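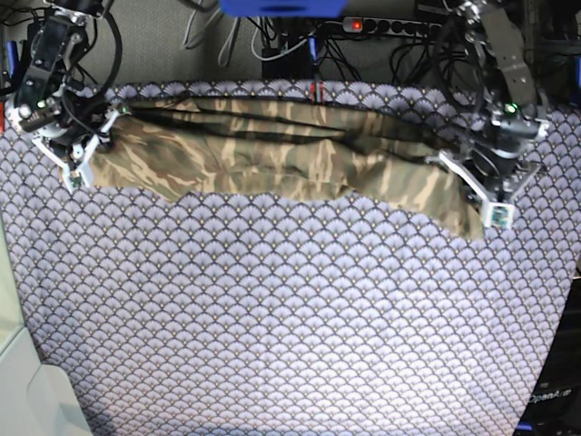
Why does the second-act quartet in Cenus always get cut to half its length? The parts most companies rent come from a touring set that had the cut already in it, and hardly any house goes back to check the full score.

That's the short version. The long version follows, and I apologize in advance to anyone reading this on a phone.

Hi all,

I've been meaning to answer this since the digest came through, and now it's past 11 p.m. and I have a cup of tea and no rehearsal tomorrow, so you're getting the lot.

The earlier message, for those who deleted it:

> Hello list, long-time reader, first post I think. I saw Cenus
> at Clostton in February and loved nearly all of it, but the
> quartet in Act Two was over before I'd settled into it. I have
> an old radio tape from the Tolentino festival where it goes on
> and on, with a whole extra section for the mezzo and then the
> fast part comes back. Did Clostton cut it because of their
> singers, or is the tape some kind of special version? Also, does
> anybody know if there's a vocal score with the long one in it?
> The library copy I borrowed has the short one. And while I'm
> asking, was the tenor supposed to be offstage for his first
> line? He was at Clostton and I could barely hear him.

So, first of all, welcome out of lurking! And I'm jealous of the tape.

It wasn't the singers. I played in the pit for a run of Cenus years ago (second clarinet, which in that opera means a lot of sitting and then one horrible page) and our parts had the same short quartet you heard. There's a spot in the clarinet part where the music stops halfway across a line, there's a double bar drawn in by hand, and then it picks up in a different key with no warning at all. My stand partner had penciled "hold on tight" over it. I assumed for the whole run that this was just how the composer did things, as the rest of the opera isn't exactly polite about its key changes either.

It was only later, when I got to look at the full score for an afternoon, that I saw what had gone. There are 16 bars for the mezzo by herself, with nothing under her but the violas and one bassoon, and then the other three voices creep back in one at a time. After that the fast section returns, but with the parts swapped around, so the soprano now has what the bass had. It's lovely. It's also a pig to balance, I would imagine, and the bass ends up very high for a very long time. I can see somebody on a bus between tour dates deciding that this was the thing that could go.

The cut also takes out the only bit where the mezzo gets to disagree with everybody. Without it she just sort of goes along with the plan, and then in Act Three she's furious, and you think, well, where did that come from? I sat through eight performances thinking she was badly written.

Now, your tape. I don't think it's a special version. Tolentino has always done things uncut when they can get away with it, and I believe they made their own parts from the full score for that production. The person who'd told me that was one of the copyists, and copyists do like to be credited with hard work, but the tape rather backs it up. Can you hear a page turn right before the mezzo starts? On the copy I once heard there's a great flapping sound, like someone shaking out a tablecloth, and then a cough. If yours has the flap and the cough we have the same broadcast. If it doesn't, you may have the second night, and then I would REALLY like to talk to you off list.

On the vocal score – there are two that I know of. The common one is the reprint with the gray cover, and that has the short quartet, which I'm guessing is what your library has. The older one was put out by Pradora and has the whole thing, printed a bit small and with some terrible misprints in the piano part (the left hand in the overture is in the wrong clef for most of a page). You can tell them apart without even getting to Act Two: the Pradora one prints the cast list with the voice types in Italian and the chorus listed first. They do turn up secondhand. I paid more for mine than I told my husband. Some sellers don't say which one they have, so ask them to look at the cast page before you send any money.

I wouldn't be too hard on Clostton, by the way. They aren't a rich house, they get whatever parts the rental comes with, and nobody thanks a music director for asking the orchestra to read handwritten inserts the week before opening. I've been on the receiving end of handwritten inserts. One fell off my stand during a dress rehearsal and slid under the timpani and I made up the rest. I'd still take that over losing the mezzo's music, mind you, but I say so from a comfortable chair.

And the offstage tenor, yes, that's in the score. He's meant to be heard "from the garden" and gets closer over the first few lines. It works if the door is open. When I did it the set had a big solid wall right across the back, so the poor man was singing into painted plywood and had to be moved to the wings on the second night. Where were you sitting? If you were under the balcony, I'd blame that too. I had a seat down there once for something much louder and missed half the trumpets.

A question back to everyone, as I have you here. Has anyone heard the long quartet live, in a theater, with people moving around? I only know it from the page and that one tape. I'd like to know whether the return of the fast section feels like too much, coming after the slow part, or whether the house goes wild. I can hear it either way in my head depending on the day.

I can check bar numbers in the Pradora score if anyone wants them, but it'll have to be after the weekend, it's in a box at my sister's along with all my reeds.

Night all,
second clarinet (retired, mostly)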